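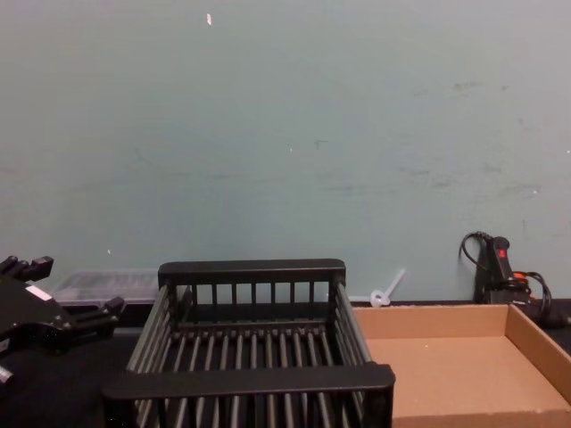 DROVSTEAD, January release – Pronditz, which runs the staff kitchens and dish rooms for office buildings and small hospitals, is putting robot arms to work on the part of the job that has had the fewest applicants since dish rooms were invented. The arms will sort and rack clean dishes and small kitchen items at the company's Drovstead site, starting on the late shift. Training is being done on an ordinary dark tabletop against a scuffed green-gray wall, with a black gripper, a black plastic dish rack and a shallow cardboard tray of the kind that most companies throw out and most kitchens keep forever. The rack starts each round empty. What happens after that has been improving.

The system was put together with Jokard, an automation shop that had never worked in a kitchen before and has since learned a good deal about lids. The project began in October with two arms and one wet floor, and the wet floor was dealt with first.

"People kept asking me if the robot was going to take my job," said Jennylyn Castillo, dish room lead at Drovstead. "I asked if it could start Monday. They said it would need a few months to learn how to put a cup down. I have trained people like that."

What the arms will do

At the start, the arms handle one task: moving clean, cooled items from a sorting surface into racks and trays. They don't scrape plates, they don't load the washer, and they don't go near knives. Items the arm can't identify are left where they are for a person to deal with. During early trials that included most spoons. The spoon situation is better now, and Pronditz will share more about forks when there is something to share.

The arms work at the pace of a careful person with no plans for the evening. The company looked at running them faster and decided against it after listening to the noise.

In the last full test before this release, the arms were given 1210 items to put away over the course of a shift. They left 16 for the staff. Castillo went through those herself and reports that two of them should have been thrown out years ago, so she doesn't hold those against the machine.

What changes for the staff

No dish room positions are being cut at Drovstead. Pronditz is aware that every release of this sort contains that sentence, so the details are as follows. The current crew keeps its hours and its pay rate. The time that used to go to racking goes to receiving, tray setup for patient and office meals, and the end-of-night cleaning that has been getting done at a speed best described as hopeful. Two members of the crew have been trained to run the arms and are paid a higher rate for it. That rate applies for the whole shift, including the parts of the shift when the arms are behaving.

Staff also have the final say on layout. The first design put the racks where they looked best on the drawing, and for a week everyone walked the long way around to reach the sink. Castillo moved the racks. The drawing was later updated to match.

Anyone on the floor can stop an arm at any time and doesn't have to fill out a form to do it. There was a form. It was two pages long, and it is gone.

"My wrists feel it most," said Castillo. "You rack all night, you go home, you can't open a jar. Now I do a few racks when it gets busy and the rest of the time I'm doing things that need a brain. Some nights I miss racking a little. You could think about anything you wanted."

About the training

The arms learn from examples, and the examples come from people doing the work by hand and by remote control, over and over, with the same kinds of racks, boxes and trays used on the job. Pronditz chose not to build a spotless demo kitchen for this. A spotless kitchen would have taught the arms to work in a place the company doesn't operate. So far the team has logged 3054 practice rounds, a number the Jokard engineers bring up with pride and the dish room staff bring up with a different look on their faces.

Next steps

The Drovstead late shift comes first. If it goes well, the day shift follows, and after that the Quiambao building, where the dish room is narrower and the crew has already sent in a list of questions. Most of them are about where the coats will go. The coat hooks are staying.

Pronditz will hold an open evening at Drovstead for employees' families and building tenants once the late shift has settled in. Visitors will be able to watch the arms at work and talk with the crew who run them. Coffee will be served in real cups, which will be needed back.

About Pronditz

Pronditz operates staff kitchens, dish rooms and meal service for offices and small hospitals. Press questions and requests to visit can be sent to the Pronditz press office. Please allow two working days for a reply, or longer if the question is about forks.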